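关于三五七七号床的处置

一

普蒂茨分部的财产登记簿里，三五七七号是一张床。登记簿原文作“3577，双人床，连床头，灰色，软包”，在“来源”一栏填的是“耶奥旅舍清盘移交”，在“用途”一栏填的是“待定”。“待定”二字系用铅笔书写，其后多次换簿，每次都由经办人以铅笔誊抄，字迹不同，浓淡也不同，从无一人改用墨水。

该床到达普蒂茨时，仓房已满，遂暂置于大厅。大厅原为厂房，地面为灰色，顶上有成排的灯，冬季供暖尚可。Prastaris总部其时正与Jendance方面商谈合并，各分部接到的指示是：凡大件一律不得移动，以免影响估价。暂置由此成为长期。

床既在大厅，便有人往床上放东西。这一点在最初的几份值班日志中没有记载，大约值班人员自己也放。后来记载渐多：某日，床上有围巾；某日，床上有未拆的信件；某日，有人在床沿吃午饭，经劝导离开。分部主任埃贝·松德奎斯特在日志旁批注：“可坐，不可食。”这是有关该床的第一条正式规定。

第二条规定颁布于次年。经过是这样的：一名临时雇员将工资条放在床上，去洗手间回来，工资条已被人收走归档，归入了床的卷宗。雇员提出申诉。松德奎斯特主任审阅之后认为，归档者并无过错，床上之物既无标识，自应视为床的附属；但工资条毕竟须发还本人。主任于是拟定《床上物品暂行办法》，全文只有六条，张贴在大厅入口。

办法规定，任何物品置于三五七七号床上，当日下班以前无人取走的，由值班员登记；登记之后满三十日仍无人认领的，由两人在场折叠整齐，装袋，送交库房；不能折叠的物品，擦净后装袋；在三十日之内，任何人不得折叠、移动或清洗该物品，以保持认领人可以辨认的原状。

最后一项曾引起议论。有人认为，一件衣服揉成一团放上三十日，实在有碍观瞻。松德奎斯特主任的答复载于会议记录：“人认自己的东西，认的是它乱的样子。叠好了，谁的都一样。”

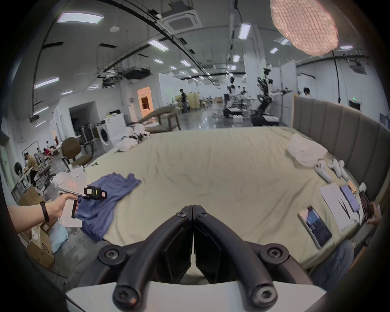 办法施行以后，大厅的秩序大体良好。需要说明的是，分部上下对这张床并无恶感。天冷的时候，外勤人员回来，常在床沿坐一坐，把鞋带系好再走。主任本人每周五下午也在那里坐一会儿，面朝大厅，背对床头，手放在膝上，不与人交谈。这个习惯没有写入任何文件，但周五下午无人占用那个位置。

二

埃洛伊萨·瓦斯康塞洛斯由总部调来普蒂茨，职务是合并事务联络员。她带来一份清单，清单上列有分部全部待处置财产，三五七七号在其中，处置意见为“售出或销毁”。

到任当天，她绕床走了一圈，询问床上为什么有一件蓝色的衣物。

值班员莱萨·特林达德答：“登记过了。”

“谁的？”

“尚未认领。”

“什么时候登记的？”

特林达德翻开登记簿。登记日期是06/02/2022，星期日。该日大厅并不办公。登记人签名处为空白，物品名称一栏写着“蓝色衣物一件”，没有注明是衬衫还是裤子，亦未注明尺寸。瓦斯康塞洛斯指出，登记内容不完整。特林达德表示同意，同时指出，依照办法，不完整的登记仍为登记。

瓦斯康塞洛斯又问，期限是否已过。

特林达德说，还没有。她随后作了说明：办法规定，每逢有人前来辨认，无论认与不认，期限都要重新起算。前后来辨认过的人有会计室的、有车队的，也有一位是来送水的，看了看，说很像他兄弟的，但他兄弟不住在这里。最近一次辨认之后，又过去了将近三十日。

“将近是多少？”

“明日期满。”

瓦斯康塞洛斯在清单的空白处写下“明日”两个字，画了圈。她问折叠须由哪两人在场，特林达德答，一人为值班员，另一人为分部以外的人员，以示公正。从前多由邮局派人，邮局后来不肯派了。

“那么我算分部以外的人员。”瓦斯康塞洛斯说。

“在调令生效以前，算。”

调令的生效时间是次日傍晚六点。

三

当天下午，文卡特什·克里希南从车队来到大厅，要求对蓝色衣物再作辨认。

克里希南在分部供职多年，负责调度，书写工整，从未迟到。特林达德提醒他，他在从前已经辨认过一次，结论是“不是”，有签字为凭。克里希南表示，他希望更正结论。

按照程序，更正须说明理由。克里希南在椅子上坐下，帽子放在膝头，陈述如下。

他说，衣物确实不归他所有。他知道归谁。那个星期日，他为了取一份路线图到大厅来，见到阿基莱亚斯·赫里斯托杜卢坐在床边。赫里斯托杜卢其时已经接到通知，第二天调往耶奥，行李已送上车。他身上穿的是旅行用的厚外套，手里拿着一件蓝衬衫，大约是收拾行李时漏下的，翻来覆去地看，叠了又抖开，抖开再叠，总不合意。克里希南问他是否需要帮忙，他说不需要，又说，他妻子从前叠这件，袖子是向后折的，他怎么也折不到那个样子。说完，他把衬衫放在床上，问克里希南，放在这里会怎么样。

“我对他说，要登记。”克里希南陈述道，“他说那就登记吧。登记簿是我替他打开的，字是他写的。他没有签名。他说签了名就等于认领了。”

特林达德问，为什么当时不报。

克里希南说，赫里斯托杜卢托他隔些日子去看一看，只看，不要认。他便去看了，看了就得签字，签字就得有结论，他写了“不是”。后来会计室的人去看，送水的人去看，也都是他托的。他估算着日子，每到快满的时候便托一个人。

特林达德把这段话逐句记录下来，请他过目。他改正了一处：不是“估算着日子”，是“在日历上画着”。 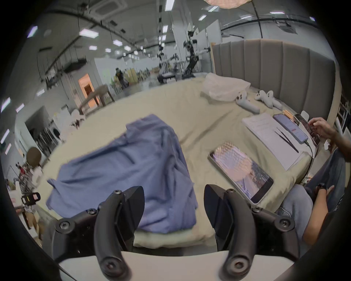
大厅床上的蓝色织物，旁为一张印有文字的纸

瓦斯康塞洛斯当时在场，坐在靠里的办公桌旁，正在核对清单上的其他项目。她没有抬头。记录宣读完毕之后，她问，这是否构成对期限的不正当延长。

特林达德查阅了办法。办法对于何人可以辨认没有限制，对于辨认的动机也没有限制。

“那么今天这一次，”瓦斯康塞洛斯说，“算不算辨认？”

这个问题在办法中找不到答案。克里希南此次前来，是为更正从前的结论，更正之后的结论是“不是本人所有，但知为某人所有”，而表格上可供勾选的只有“是”与“不是”两项。特林达德认为应当请示主任。

四

松德奎斯特主任是日在家休养。他的病已有一段时间，上班改为隔日，说话的声音低了，批注的字却比从前大。特林达德携带卷宗前往其住处，请示的经过由她本人事后写成一份备忘，附于卷内，现摘录有关部分。

“主任看完克里希南的陈述，问我喝不喝茶。我说喝。他自己去烧水，不让我帮。等水的时候他说，这个办法他当初拟得匆忙，有几处现在看来不妥，可是既然贴出去了，再改就要开会，人已经凑不齐了。

“我问今天这次算不算辨认。他说，你去看的时候，那件衣服是什么样子？我说，堆在床的那一头，皱的。他问，同从前一样吗？我说同从前一样，没有人动过。他点头，说那就好。

“他又问，总部来的那位怎么样。我说做事很仔细，清单上的字母都写得一样高。他说，那她会愿意去看一看的。

“我请他在请示单上签字。他写的是：‘由新到的同事辨认。’我说她不可能认得，她刚来。主任说，办法里没有说要认得。”

特林达德回到大厅时，天已黑了，灯全开着。她把请示单放在瓦斯康塞洛斯面前。瓦斯康塞洛斯读了一遍，又把背面翻过来看，背面没有字。

她说，她受总部委派，职责是终结待决事项，由她来延长一个待决事项，是不合适的。

特林达德说，她可以填“不是”。

“填‘不是’就又是三十日。”

“是的。”

“填‘是’呢？”

“填‘是’，您就得把它领走。”

五

Prastaris 普蒂茨分部 · 职工文艺组
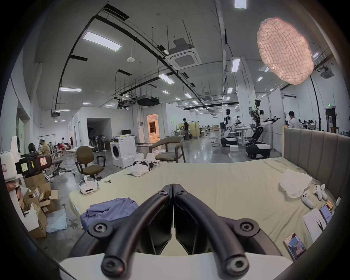
Prastaris 普蒂茨分部 职工文艺组 供稿

次日的工作照常进行。上午，瓦斯康塞洛斯视察了库房，确认此前装袋的各件物品均在架上，标签齐全。袋中的衣物叠得很平，隔着塑料只能看见颜色。她抽出一袋，问里面原来是谁的。特林达德照标签念了品名和日期。再多的，标签上就没有了。

中午，大厅里的人各自吃饭，没有人在床沿吃。克里希南来过一趟，交了一份出车单，在床边略站了站，便回车队去了。他没有申请辨认。

下午，瓦斯康塞洛斯向耶奥方面挂了一个电话。接电话的人说，赫里斯托杜卢先生确实在那里任职，现在外出，可以留言。她想了一下，问赫里斯托杜卢先生近来穿什么颜色的衬衫。对方请她重复一遍问题。她说不必了，道了谢，把话筒放回去，然后在通话登记单的“事由”一栏填写了“核对”。

傍晚五点半，她收好清单，走到床边。特林达德带着登记簿跟随在后。按照办法，两人应分立床的两侧；由于有一侧是床头，历来的做法是一人站在床边，一人站在床尾。特林达德站到床尾，把登记簿打开，翻到有关的一页，笔帽取下。

瓦斯康塞洛斯看着那件蓝衬衫，看了一段时间。特林达德后来在日志中没有写明是多长时间，只写“仔细察看，未触碰”。

她问：“他们说过袖子是向后折的。”

“陈述里有。”

“我们叠的时候，袖子往哪边折？”

特林达德说，办法只规定折叠整齐，没有规定袖子。习惯上是往前折，因为邮局的人往前折。

“如果期满了，今天由我来叠，我可以往后折吗？”

特林达德说，她个人认为可以，但叠好之后要装袋，装了袋，往前往后从外面是看不出来的。

大厅另一头有人推椅子，轮子在地上响了一阵。瓦斯康塞洛斯弯下腰，像是要去拿衬衫的领子，手伸到一半收了回来，放在自己的衣袋里。她问现在几点。特林达德看了墙上的钟，报了时间，离六点还差一刻。

“请给我辨认表。”

表格递过来，她把它垫在登记簿上填写。物品名称：蓝色衬衫一件。她把从前的“衣物”二字划掉，在旁边签了更正章所要求的姓氏首字母。辨认人：埃洛伊萨·瓦斯康塞洛斯，分部以外人员。结论：不是。

特林达德收下表格，吹干墨迹，核对日期，将一联撕下交给她，一联留存。按照规定，她应当在此时口头告知下一次期满的日子，于是作了告知。瓦斯康塞洛斯从提包里取出记事本，翻到那一页，用铅笔画了一个圈。

六

合并最后延至十月才告完成。Jendance方面接收了普蒂茨分部的车队、库房与大部分人员，对于三五七七号床，来函询问其状态。分部复函称：“该床目前载有在期待认领物品一件，依本部办法，期内不得移动；物品不得移动，床亦不便移动。”来函又询问期满日期。分部据实答复。及至该日，对方再度来函，分部再度据实答复，日期已有变更。此后对方将该床从移交清单中划出，另列一页，那一页至今没有编号。

松德奎斯特主任未等到合并完成即已离职。他的办公桌由瓦斯康塞洛斯接用，抽屉里留有办法的底稿，比张贴的那一份多出一条，已用横线划去，划得很轻，仍可辨读：“物品之主人若亲来大厅，而不愿认领，应准其坐。”

瓦斯康塞洛斯询问特林达德，这一条是否有必要恢复。特林达德答，要恢复须开会。

辨认表现已积有一册，装订成卷，存于大厅入口的柜内，可供查阅。表上的姓名，前面一半多为分部人员，后面渐有外人，有耶奥来的司机，有送货的，有一位带着孩子来问路，特林达德请她顺便看一看，她看了，签了名，孩子也要签，便让孩子签在了备注栏里。结论一律为“不是”。

克里希南仍在调度。他的日历换过了，画圈的事现由大家轮流，名单贴在车队的门后面。

秋季的一个周五下午，值班日志有如下一条：“来访者一人，男，着厚外套，未说明事由。在床沿就座，面朝大厅。问其是否前来辨认，答否。问其是否需要帮助，答否。坐至近六点离开。离开前询问此处周五是否都有人坐，告以从前有，现在空着。来访者说，知道了。”

该条记录由特林达德签署。旁边有瓦斯康塞洛斯的批注，字母写得一样高：“床上物品未动。本次不计入辨认，期限照旧，请通知车队安排下一位。”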